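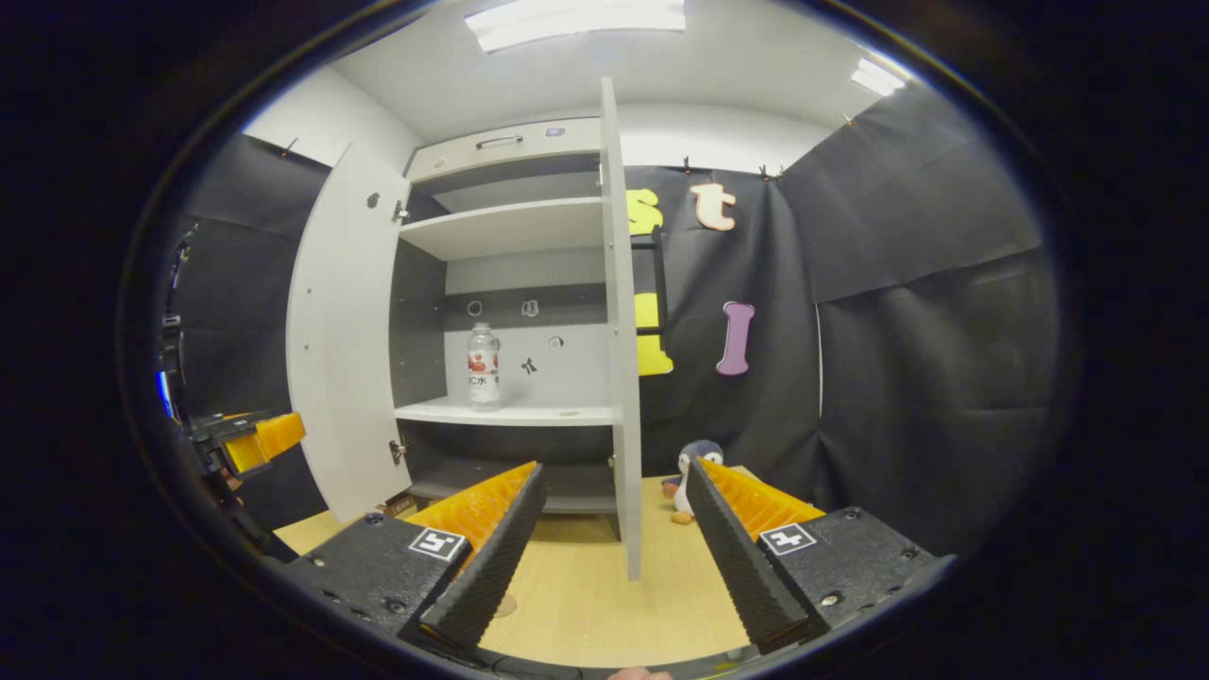

Nach der dritten Quetschung solle man die Dinger besser an die Wand hängen, schreibt Nadiia Kobzar unter unseren ersten Bericht zum Triker, und bei ihr sei es immer der rechte Greifer gewesen. Bei uns war es der linke. Das Problem dürfte dasselbe sein.

Kategorie: Werkstatt & Labor > Robotik > Greifer im Test

Wir nutzen seit dem Frühjahr ein Paar Triker-Handgreifer von Skollton, um Bewegungen für einen zweiarmigen Roboter vorzuführen. Aufgenommen wird an einem kleinen weißen Schrank mit zwei Türen und einer Schublade: Tür auf, Flasche vom Fachboden nehmen, Flasche zurück, Tür zu. Das Paar kostete 2.059 Euro mit Ladegerät und einem Satz Ersatzbeläge. Dieser Nachtrag behandelt nur die Störung vom Oktober und was seitdem damit passiert ist.

Zuerst das, was funktioniert. Die orangefarbenen Beläge mit dem Sägezahnprofil greifen gut, auch an einer glatten Kunststoffflasche. Dünne Türkanten lassen sich damit sauber fassen, kleine Knäufe etwas schlechter. Jeder Finger sitzt auf einem schwarzen Sockel mit einer Markierung, aus der die Software die Öffnungsweite liest. Die Montage ist einfach, die Schrauben sind von außen erreichbar. Man sollte nur einen eigenen passenden Schraubendreher haben, der beigelegte taugt wenig.

Die Störung trat bei Aufnahme 823 auf. Laurier MacLeod hatte die Flasche abgestellt und wollte den linken Greifer öffnen. Die Finger gingen einige Millimeter auseinander und schnappten dann wieder zu. Er griff mit dem Zeigefinger in den Spalt, um sie auseinanderzudrücken, und die Mechanik zog noch einmal an. Das Ergebnis war ein blauer Nagel und ein Nachmittag Pause. Ein Knochen war nicht betroffen.

Wir haben den Greifer danach geöffnet. Die Rückstellfeder war auf der einen Seite aus ihrer Führung gesprungen und lag quer über dem Schlitten. Eine Schraube am Sockel hatte sich gelockert, dadurch stand der Finger leicht schief. Ob die schiefe Stellung die Feder herausgehebelt hat oder umgekehrt, können wir nicht sagen. Rodica Zamfir hält die Schraube für die Ursache, ich bin mir da weniger sicher.

Unangenehm ist, dass die Software nichts gemeldet hat. In der Anzeige sprang die Öffnungsweite hin und her, die Aufnahme lief weiter und wurde als gültig gespeichert. Wer nur auf den Bildschirm schaut, bekommt den Fehler nicht mit. Wir haben die Aufnahmen aus derselben Stunde gelöscht und neu gemacht.

Der Support von Skollton antwortete nach 18 Tagen. Man schickte eine neue Feder und eine kurze Anleitung, in der von Schraubensicherung die Rede ist — im Handbuch steht davon kein Wort. Eine Klemmwarnung gibt es dort ebenfalls nicht, nur den Hinweis, das Gerät von Kindern fernzuhalten. Für ein Werkzeug, bei dem die Hand so nah am Spalt liegt, ist das zu wenig.

Seit der Reparatur machen wir es so:

Vor jeder Sitzung werden die Sockelschrauben nachgezogen.
Klemmt ein Finger, wird der Greifer abgelegt und ausgeschaltet.
In den Spalt kommt höchstens ein Holzkeil.
Springt die Öffnungsweite, wird abgebrochen.

Mit der neuen Feder haben wir bisher etwa 900 weitere Aufnahmen gemacht. Der linke Greifer läuft ohne Aussetzer. Am rechten war inzwischen ebenfalls eine Schraube locker, das fiel beim Nachziehen auf. Die Feder saß dort noch richtig.

Bewertung: Griffigkeit gut, Verarbeitung mittelmäßig, Sicherheit mangelhaft. Im ersten Bericht hatte ich den Triker ohne Einschränkung empfohlen, das nehme ich zurück. Wer schon ein Paar besitzt, sollte die Schrauben prüfen und die Feder beim Support anfragen. Wer erst kaufen will, wartet besser auf ein überarbeitetes Handbuch. Auf meine Frage nach einem Termin dafür habe ich noch keine Antwort.

Diese Website verwendet Cookies. Mit der weiteren Nutzung stimmen Sie der Verwendung zu. Einstellungen | Akzeptieren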